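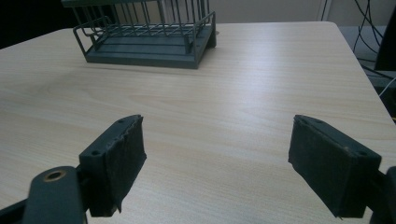 **What does Clasine do?**

Clasine runs live video for game tournaments and for people who stream games as a regular job. We handle the part between the player's computer and the viewer's screen: capture, encoding, overlays, commentary audio, chat moderation, and the archive once the show is over.

## Who we are

We are a company of 33 people based in Clokitville. The company was started by Kelechi Ogundipe, who had been producing fighting game events in rented halls and wanted a crew that stayed the same from one event to the next. The first job was a weekend bracket with 65 entrants and two stations on stream. We still work events that small, and we still quote them from the same price sheet as everything else.

Most of the staff came from event production or from moderating large channels. A few came from local television. Kelechi still directs shows several times a year and signs off on every new hire in production.

## What we work on

**Tournament broadcasts.** We send a crew or run the show remotely from our control room. A standard crew is 4 people: a director, an observer, an audio operator and a graphics operator. Commentators are booked separately, and organizers are free to bring their own.

**Channel support.** Streamers pay monthly for overlay work, alerts, scheduling and clip editing. We don't take a share of subscriptions or donations, and we don't sign talent.

**Ramska.** This is our own replay and bracket software. It began as a script that put player names on screen when a match changed, and it grew from there. Ramska pulls results from the bracket, updates the lower third and marks the start of each match in the recording so the editors can find it. Clients on a broadcast contract can use it without a separate license. It runs on Windows only.

## Platforms

We send video wherever the organizer wants it. Some events go out on one site, and others go to two or three at once with the chats combined. We have no exclusive deal with any streaming site. If a platform has its own rules about sending the same show elsewhere, the organizer should settle that with them before booking. We will ask for a copy of the agreement.

## Petrenko

Petrenko was a small moderation company that joined us in November. Its team now runs all of our chat and report handling. Existing Petrenko customers kept their contracts and their contact person, and the old support address still forwards to us.

## Working with us

For an event, send the game, the venue, the number of stations you want on stream and the upload speed at the venue. Include a network contact if the building has one. Remote shows need a tech check with every player, which we schedule for the day before.

Job openings are listed on the careers page. Observers should include a link to a full match they have worked on, with the game audio left in.

Page last updated 2026-07-29.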